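November, notebook 2, dye bench

Carrying on with the madder trials for the Flurnomside cloth. Wubit weighed out the fabric this morning and it came to 80 grams per hank once it had dried properly, so the earlier recipe sheet (written for damp weight) is wrong and I have crossed it through. Please use the new sheet pinned by the sink.

Scouring first. Soda ash and a drop of plain soap, brought up slowly to a simmer and held for an hour. The water came off the colour of weak tea. Rinsed in warm, then cooler, then cold. Ayana thinks we should scour the cotton twice. I didn't this time, and I will know by the weekend if the dye has gone on patchy.

Mordant: alum at the usual rate for the wool, alum acetate for the cotton. The tub marked Alemneh has the last of the old alum in it and it has gone lumpy. I sieved it and used it for the wool only. Liya wants it kept separate in the record, so those hanks have a knot in the tie.

Madder bath: ground root from the new sack, soaked overnight in 3,000 ml of tap water with a spoonful of chalk. Strained through muslin, root tied up and put back in the pot. Kept under 70 degrees the whole time, or as near as the ring on that hotplate allows. It crept up once while I was on the phone and I took it off straight away. The wool in that pot looks a touch browner at the tie end, which could be the heat or could be the old alum. Should have changed one thing at a time.

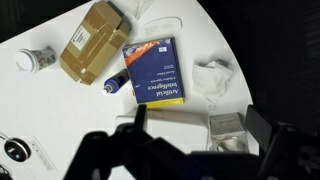 Madder red on cotton is still the weak point. The wool takes a good brick shade from the first bath and a soft coral from the second, but the cotton comes out a flat pink that loses more in the wash than I would like. Lensa suggested a tannin step before the alum and I think she is right. I read up on it over lunch at the round white table, with the thick blue Artificial Intelligence textbook for company – second edition, title upside down from this side – and copied out two methods. One uses oak gall, the other uses sumac leaf. Gall is dearer but gives a paler ground, and we need the pink to lean clean, so gall it is. Wubit to order.

Wash test on the first bath pieces:

- wool, new alum: slight bleed in the first rinse, none in the second
- wool, old alum (knotted): the same, but the rinse water was more orange
- cotton, no tannin: bled through three rinses, stopped at the fourth
- cotton rag, not mordanted at all: washed back to almost nothing, as expected

I cut a strip from each and stapled them to the next page. Half of each strip is under black card and the card is on the south windowsill. Leave it alone until the end of the month, please. Last time somebody turned the card over and we lost the lot.

Peiyu asked about iron. A pinch in the spent bath gave a dusty plum on wool, which I like more than I expected. On cotton it went grey. The iron pot is the dented one with the red string on the handle and it must not be used for anything else. I scrubbed the enamel pot for an hour in case someone had mixed up the spoons.

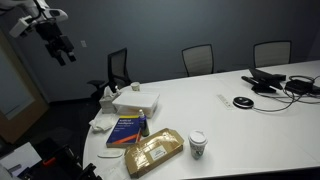

Can we reuse the spent madder root for another bath? Dry it flat on newspaper, bag it with the date and the pot number, and put it through once more for the pale shades only. The third bath gave a peach on wool that would suit the Zomamness scarves, but there was nothing worth having on cotton.

Stock after today: madder 1,000 g left in the sack, plenty of chalk, alum acetate enough for one more run. Muslin is getting thin – two of the squares have gone at the corners and let grit through into the bath. Liya has some old sheeting we could cut up.

To do next:

- scour a fresh batch of cotton, twice, and keep one hank back with a single scour
- gall step on half of it
- same pot, same ring, thermometer left in
- ask Ukivov if they can send the wool already skeined, with looser ties. The tight ones have left white bands again on four hanks

Rinse buckets emptied, hanks hung in the back corridor. Window left open a crack for the smell.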